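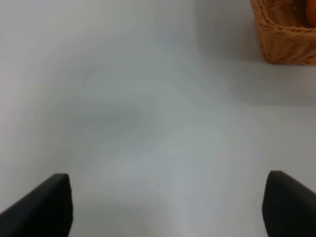
Re: [bakers-list] Freezing shaped cookie dough for the spring swap

April 28, 2023

On the list it was written:
> We're a Skernmont household and we've been doing the freezer method
> for two seasons now. Shape everything, freeze it on trays, bag it,
> bake the night before. You can't tell it from fresh. I did 400 in
> March and lost maybe two or three. Vlček butter, the 2-pound block,
> and the Nultard sheets, which don't need greasing. Everybody should
> be doing it this way for the swap.

I'd like to believe this, but "you can't tell it from fresh" is doing a lot of work. Who was asked? If it was people standing at a swap table with coffee in one hand, they'd have said the same about a hockey puck with sugar on it.

I tried the freezer method for the Trorness bake sale, same idea, shaped and bagged. The plain butter rounds were fine. I'll give you those. The spritz came out with the edges gone soft, and the ones with jam in the middle leaked all over the tray. I baked them straight from frozen, as the instructions in the list archive say to. Then I thawed a batch first and they spread worse. So which is it? The archive has both answers, each posted by someone who sounds very sure.

My other question is about the time. People say it saves an evening. You still have to mix, chill, shape, and clear out a freezer shelf, and then you still have to bake. All that moves is which day you're tired. If you have a chest freezer in the garage, lovely. I have one drawer and it's full of soup.

On the butter — I've used the Vlček block and I've used store brand, and in a cookie with that much sugar I couldn't pick one out. It may matter in shortbread. And the Nultard sheets say no greasing on the box, but mine needed it by the third use.

> For the pumpkin spice ones I just add a little extra flour before
> freezing, works every time.

How much is a little? Squash puree is mostly water, and it varies from one to the next. I'd drain it in a cloth overnight before I trusted any amount of flour. Canned is more predictable, if duller.

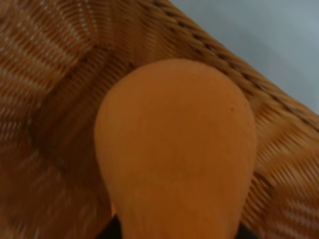 Orange one in the basket, probably a squash.

What would change my mind is somebody baking one dough two ways, half fresh and half after a couple of weeks frozen, same oven, and handing them out without saying which is which. I'm willing to eat my share of both.

Until then I'm baking mine the day before, same as always. Put me down for 90 of the plain rounds and no jam.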